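Section 6: Setting up the open day table

I wrote this section after running the demo at our Skirkville open day, so it covers the visitor side of things more than the wiring. If you haven't done the first power-up yet, go back and do that, then come find me here. I'll wait.

What you need on the table: the arm, two wooden blocks, and one small tool with a handle. We use a little spatula. The Bednarek starter box comes with a longer one, and you can use that too, but you'll have to redo the grip height (see step 5).

1. Clear the table and wipe it down. A plain white top is best. We tried a checkered cloth one Wednesday and the wrist camera hated it.

2. Put the two blocks down parallel to each other, with a gap between them. Keep the gap narrow enough that the tool reaches across with a bit to spare at both ends.

3. Lay the tool over the blocks, head on one, handle on the other. It's fine if it sits a little crooked. I like it that way, to be honest, since people ask more questions when it doesn't look too perfect!

4. Turn on the Sendureck controller and wait for the steady light. Load program 3,562 (the short pick and return). Program 1,951 is the long one with the turn in the middle – lovely to watch, but the line backs up and the kids get restless.

5. Set the approach height. Ours is saved as 670 on the dial. With a different tool, start higher and come down in small steps, pressing Hold between each one.

6. Open the gripper all the way and park it off to the side, well clear of the blocks. Do this before you let anybody near the table.

CAUTION: Keep hands off the table any time the arm is powered, even when it's parked. Somebody will always want to straighten the tool for you (I get it, I want to as well). Press Stop first, then straighten.

CAUTION: Don't swap blocks in the middle of a run. The arm still thinks the old ones are there and will come down to the old height.

Note: If you have the Carkovov screen kit, plug it in now so visitors can watch the wrist view while you talk. Turn the screen toward the crowd and away from windows. I forgot that part and spent the whole morning with my jacket draped over it like a tent.

7. Do one full run on your own before the doors open. Watch the fingers as they close on the handle. If they touch the block, press Stop, raise the height a notch, and go again from step 6.

8. Between groups, put the tool back across the blocks, park the arm with the fingers open, and check the wrist view before you call the next people over.

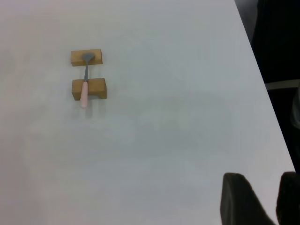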